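The Last 40 Cents of a Bouquet
3 min read

Flowers get all the credit. Paper does the work.

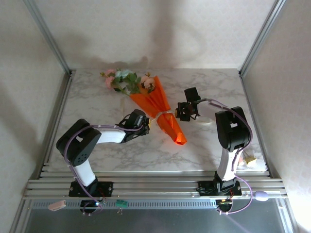 One reader in Harndale writes that she tears the wrapping off in the car and has never missed it. She is entitled to her opinion and, presumably, to her damp upholstery.

Orange is a brave choice with pale pink blossoms, and a thin white ribbon near the narrow end keeps the whole argument from coming apart. Florists in Atbridge tell me they go through 800 sheets between spring and October, most of it brown, which the customers call rustic and the florists call cheap.

My own record is poor. I have tied 2 respectable bows in my life, both on the same afternoon, and the second was a knot. Cut the ribbon longer than you think you need. Then cut another one, for after you drop the first behind the radiator.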